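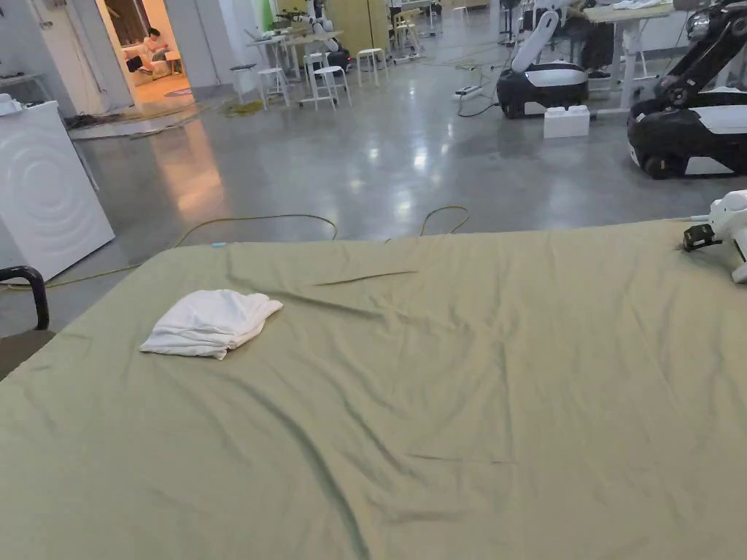
Machines and household chores: is laundry folding there yet?

Forum: Automation, general
Thread: 26 replies, showing selected page

tolerance_stack
Opening this because the last thread drifted into dishwashers. The question is narrow. Can a machine take a pile of mixed laundry and return a folded stack, in a home or a small shop, without a person standing next to it? I run maintenance for a linen service. We fold flatwork by machine all day, and that problem has been solved for decades: one item, known size, fed by its leading edge. Garments out of a heap are a different job. A white cloth bunched up on a bed sheet is enough to show why. From across the room I can't tell whether that one is a towel or a T-shirt, and the fold depends on the answer.

kerf_and_set
The person folding doesn't know either until they pick it up. Humans identify by handling. Grab, lift, let it hang, look. I don't see why a machine needs to be held to a higher standard than that.

tolerance_stack
It doesn't. But each grab-and-look costs cycle time, and with two arms you are regrasping a limp object whose far corners you can't see. Our feeders at the Bolger plant exist for exactly this reason. We pay people to find the corners and hand them over.

halfduplex
Two separate claims are getting mixed.

1. Can it be done at all? Yes. There are plenty of clips of two-arm systems folding shirts.
2. Can it be done at a rate and failure level anyone would pay for? Open.

My own numbers, from a bench rig with parallel jaws and one camera: 300 attempts on the same cotton T-shirt, starting flat, 4 outright failures. Sounds fine. Then I started from crumpled and quit logging after an afternoon, as most runs never reached the first fold. Flattening is the whole job. The folding part is geometry.

kerf_and_set
Same shirt 300 times is not a laundry test, though.

halfduplex
Agreed, and I said so when I posted it in July. It was a repeatability test on the jaws.

mudroom_mike
Homeowner here, no stake in this. Why start on a bed? Every setup I see uses a hard table. My wife and I fold on the bed and it's worse in every way except that it's big.

halfduplex
Because people fold on beds, so it has to work there sooner or later. Technically it's a poor surface. Mattresses give, so the height under the fingertip changes when you press. The fitted sheet has wrinkles of its own, and a vision system has to decide which creases belong to the garment and which belong to the background. Low contrast makes it worse. Sage green under white is generous. Try gray on gray.
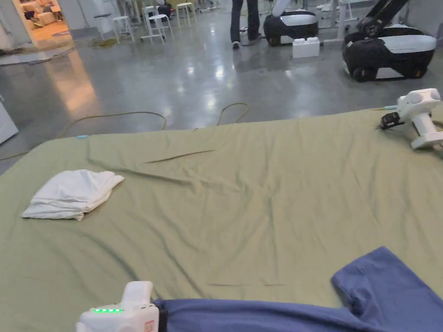 Photo: Rukura

Muted blue on olive is a step harder than white on olive, if anyone wants a ranking. The sleeve lying out flat at the right helps a lot. Given one clear sleeve I can usually estimate the shoulder line and work from there. The white piece has a corner poking out, but a corner alone doesn't tell you which corner.

tolerance_stack
That is my argument in one picture. One item spread partly flat, one crumpled. A person deals with both without changing pace. Your system has a good chance with the first and flounders on the second.

kerf_and_set
"Flounders" is strong. The usual recovery is to pick a high point, lift, shake or drag, set down, look again. Crude, and it takes repeats, but it converges more often than you'd think. What bothers me more is jaw thickness. You need to get under a hem without collecting the sheet as well. On a hard table the fingertip can ride the surface. On a mattress it digs in and pinches both layers.

mudroom_mike
So you lift the shirt and the bed comes with it.

kerf_and_set
A tent of it, yes. A fitted sheet at least pulls back down when released. With a loose blanket you would be finished.

offcut_annie
Shop-floor view. We tried a demo unit from Pena for sorting and folding wiping rags, which should be the easy version: square, cheap, no one cares if the edges are off. It kept up until someone put damp rags in the bin. Damp cotton sticks to itself and hangs differently, and the pick routine began lifting two at a time. It went back on a Thursday. I'm not against the idea. We'd take it tomorrow if double picks were handled.

halfduplex
Was there any force sensing in the wrist? Two damp rags weigh more than one, so that should be catchable.

offcut_annie
Not that I was told. The spec sheet listed "adaptive grip" and left it there.

tolerance_stack
A double pick by weight only works if you know what one weighs. Rags, fine. Mixed family laundry, no.

kerf_and_set
You could catch it by looking at the hang. Two layers slide against each other when you twist the wrist. The Musura writeup did something close to this with towels. Slow, but it separated them.

mudroom_mike
How slow?

kerf_and_set
They gave times for the towels only and I don't trust my memory enough to quote them. Slower than you.

halfduplex
Where I land: flat start, known garment, hard surface — usable now. Crumpled start on a soft surface with unknown garments is still lab work. If someone has logs for a mixed basket with no human resets, please post them, including the failures. I'm less interested in another edited clip.

offcut_annie
Seconded on the resets. I'd also like to know who matched the socks.

tolerance_stack
Socks get their own thread. I'll move the damp rag posts there too if Annie doesn't mind.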